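Wiki > Cells and Stations > Drunov sorting cell

Drunov sorting cell

The Drunov sorting cell is a one-arm bin-picking station at the Destside workshop, set up in April and run since by Clorudance. Single arm, gripper, bin of mixed toys on a cloth-covered table. Used for picking trials on soft and round items, which are harder to hold than boxes.

Setup. Table first, then arm base, then bin. Cloth pulled flat and clipped underneath. Gripper is homed before the bin goes down, never after. Cables kept behind the bin, clear of the elbow. Reach is checked at all four corners at low speed, 2 passes each. 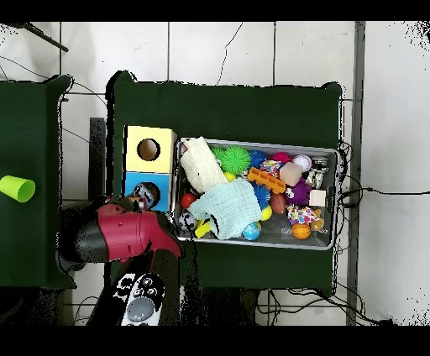
Sang-wook Ha, on the talk page, wants the homing step moved to after the bin is placed, as the old order leaves the wrist to close to the rim on the first move. Fanni Takács disagreed and the order stands for now.

Upkeep. Finger pads wiped every 100 picks, changed at some 3000. Lint from cloth items gets in the finger joints, brush out dry, no oil. Wrist bolts checked weekly. Longest run without a stop is 383 picks, ended by a loose connecter at the base. Spare pads in the Hamdy cabinet, top drawer.

Categories: Robot cells | Maintenance | Grippers
Last updated: October 11, 2018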